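How many hours does a vet school applicant need before anyone takes them seriously?

I have 181 hours at the Levthorpe clinic, mostly holding cats who did not want to be held. My advisor says to get large animal time too. Is that advice or a polite no?

Yanling Mao
It's advice. I got in with 390, and the cows came up at my interview more than the rest put together. Call the farm practices in December, when the students have gone home. Dress for it - you will not be keeping those pants.

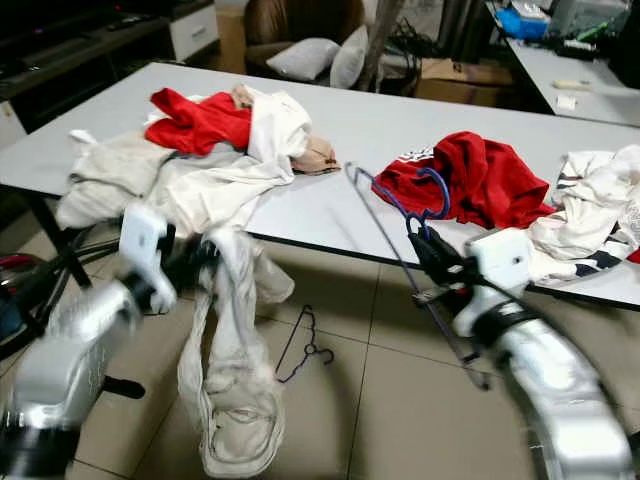
Jianhua Peng thinks the cows are overrated: check each school's own minimum first, as one of mine wanted 200 and didn't care what species bit me. Get your letters early, too. Vets are slow writers.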